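**Olov** is a minor character in the animated comedy series *Castance*. He is the night clerk at the Kandov ferry office and the only person in town who knows that Jemal sank the mayor's boat.

## Role in the series

Olov first appears in "Low Tide, High Crimes", where Jemal tries to buy a ticket out of Kandov with a bag of wet coins. Olov counts the coins twice, finds the mayor's cufflink among them and slides it back across the desk without a word. Jemal spends the rest of the episode sure that he will be arrested.

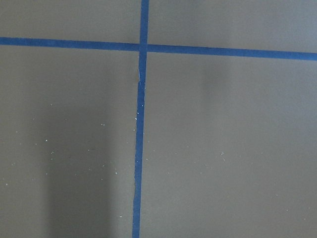

*Blue tape crossing on a flat surface.*

In "The Long Queue", he is shown to have written down every ticket sold since he took the job, 2,888 in all. The ledger is stolen by Jemal, who drops it down a well and then has to climb in after it when he learns that his own alibi is on page 57.

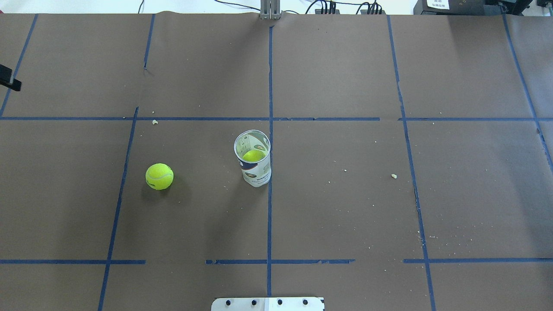
**Does Olov ever tell the mayor about the boat?**

He tries to once, in "Fog Horn", but the mayor is asleep through the whole confession and wakes up only to ask for soup. The matter isn't raised again.

## Personality

Olov speaks slowly and dislikes being thanked. He follows the rules of the ferry office closely, even when the ferry isn't running -- in one episode he refuses to let Jemal shelter from a storm without a valid return ticket. He keeps a goose under the desk. The goose has no name and is drawn with a different beak in the first season.

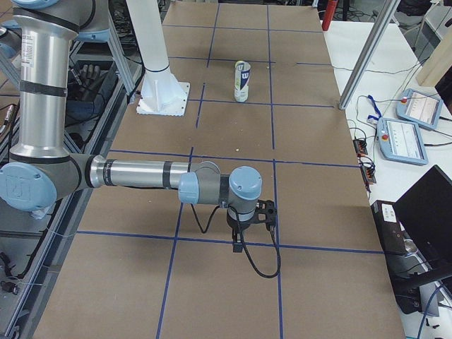
*Robot arm at a table covered in brown paper and marked out with blue tape.*

## Appearances

He has a speaking part in 6 episodes and can be seen in the background of several others, usually at the harbor. In the 100th episode he is behind the desk during the wedding, still stamping tickets, and the goose is wearing a bow tie.
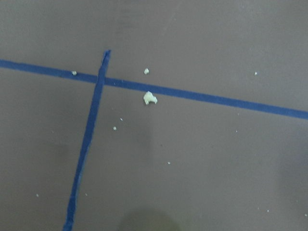
**Why is Olov missing from the second season?**

The ferry office burns down at the end of the first season and isn't rebuilt until "Gangway", the opening episode of the third. A sign on the ruins reads "Back in August", in what looks like his handwriting.

## Trivia

- His desk lamp is the same one seen in Jemal's kitchen.
- The ferry itself is never shown leaving Kandov.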